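Unit 5: Showing a Task to a Robot

Course notes, Monday section
Instructor: Brayan Cabrera

These notes go with the simulator lab. In the lab you will drive an arm with a two-finger gripper by remote control and record your own demonstrations. Read them before you sit down at a station, because the lab time is short and the Stilleck login sheet will not repeat any of it.
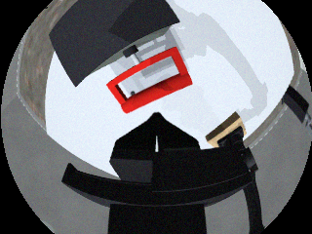
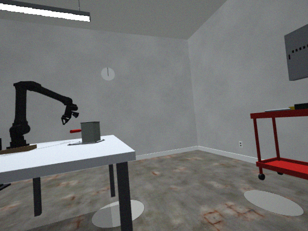
Simulated workspace. The gripper in both views is black.

Is it better to guide the arm by hand or to drive it by remote control?

It depends on the task and on what you need to record. Hand guiding is easier to learn and gives you a feel for contact, but your own hands can block the cameras and you can only guide an arm that is physically in front of you. Remote control takes longer to learn, keeps your body out of the workspace, and works the same way in simulation.

5.1 Terms

Demonstration: one complete run of a task by a person, from the start pose to the end pose.

Episode: the recorded data from one demonstration. It holds the camera images, the joint positions, the gripper opening, and the commands you sent. All of these share one clock.

Hand guiding: the person holds the arm and moves it. The motors are set so that they give way under light force.

Remote control: the person moves a separate device and the arm follows. The device may be a small copy of the arm, a hand controller, or a keyboard. Our stations use the Fonseca leader arm.

Policy: the program trained on the episodes. It takes in images and joint positions and puts out the next command.

5.2 What the policy can and cannot see

You will drive with both the room view and the wrist view on your monitor. The policy in this unit gets the wrist view and the joint positions only. If you use the room view to find an object that the wrist camera does not show, the policy has no way to learn why you moved the way you did. Bring the wrist camera to where the object is in view before you commit to a reach.

Depth is hard to judge from a single wrist image. Shadows on the table help. So does a slow approach from the same side each time.

5.3 Recording procedure

Reset the episode and wait for the start pose.
Match the leader arm to the pose on the screen, then press record.
Move toward the object at an even speed.
Stop short of it, line up the fingers, and close in.
Grip, then carry out the task.
Open the gripper fully and back away.
Press stop.

Long pauses cause trouble. If you hold still while you think, the policy may learn to hold still in the same spot. Plan the motion first and record second.

Small corrections are fine and should be kept. A run where you drift off line and come back teaches the policy how to recover. A run where you knock something over and give up should be marked as failed in Hileter. Do not delete it; failed runs are used in Unit 10.

5.4 How much data

Each student records up to 13 episodes. These are pooled with the class set, which stood at 2965 episodes when these notes were updated in February. Vary the start position of the object between episodes — the reset menu does this for you if "shuffle" is on. Leave the lighting alone.

People grip in different ways, and a mixed set can pull the policy in two directions at once. For this reason the class follows one rule: handles are gripped across their width, with the fingers on opposite sides.

5.5 Before you leave

Replay your first and last episodes in the Stesel viewer. Check that the images and joint traces line up in time. If the gripper trace closes before the fingers do on screen, note the episode number and tell me.

Reading for next time: the Unit 6 notes on action chunks, sections 1 and 2.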